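Riet Visser
@rietvisser

I've now read the Wiegand sleep piece that everyone keeps sending me, the one saying a weighted blanket adds an hour to your night. I have questions. Thread.

First, the study. It had 20 people in it. They all knew which blanket they had, because one of them was heavy and the other one wasn't. You can't really hide that from somebody lying underneath it.

Second, they filled in a form every morning saying how well they'd slept. No lab, no wrist thing, just a form. I filled in a form like that once for a mattress firm and put "very good" five times running so I could get to the end.

Third, it lasted 2 weeks. I sleep well for two weeks after I buy new slippers.

The article says "experts agree". It names one expert. She's on the advisory board at Toltach, who sell the blanket. That's in the small grey text under the newsletter sign-up box, if you scroll that far.

I asked Agnes Lunde, who worked nights for years and has tried every sleep product going. Her reply in full: "It was warm. I was hot. I gave it to the dog."

To be fair, some people love them, and I'm not telling anyone to stop using something they like. If it feels nice, it feels nice. My problem is with the hour. Where does the hour come from? 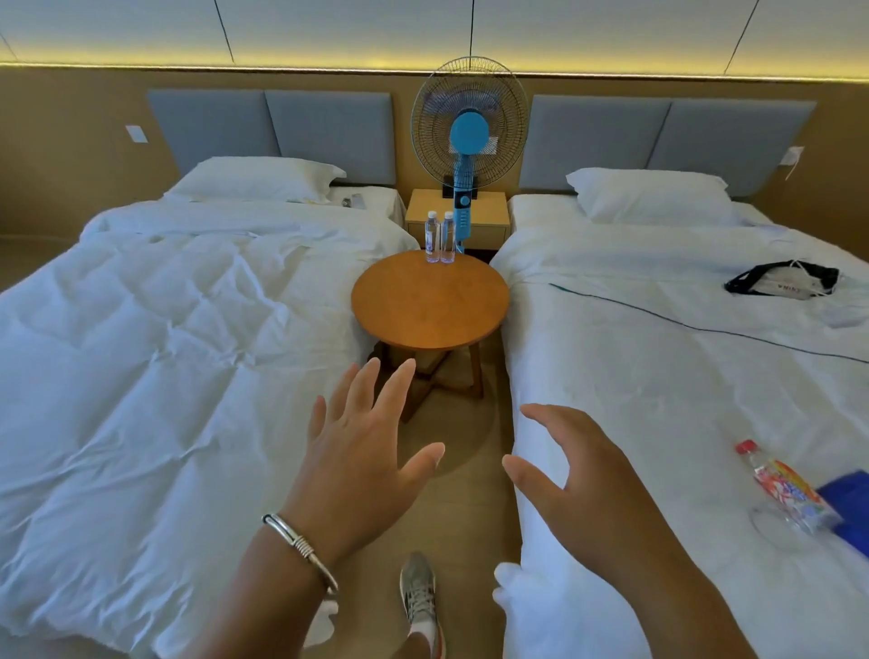 So does a heavy blanket make you sleep longer?

Going by this study, there's no way to tell. People said they felt better rested, and the extra hour is worked out from what time they thought they'd dropped off.

Have you ever known what time you dropped off? I haven't. I know what time I last looked at the clock and swore at it.

Rui Neves has pointed out in the replies that the write-up mentions 311 "verified sleepers". I went back and looked. Those are customer reviews on the shop page. They've been put in the same paragraph as the study so your eye slides from one to the other.

Also "up to 100% more restful". Up to. My bus is up to 100% on time.

Someone always says "what's the harm". Well, it costs more than my winter coat, and if you sleep badly for months you might want to see a doctor before you see a checkout.

I've emailed Wiegand to ask for the full paper. Got an automatic reply saying they're closed for most of August. I'll add it here if it turns up.

Muting this now, going to bed. Ordinary duvet.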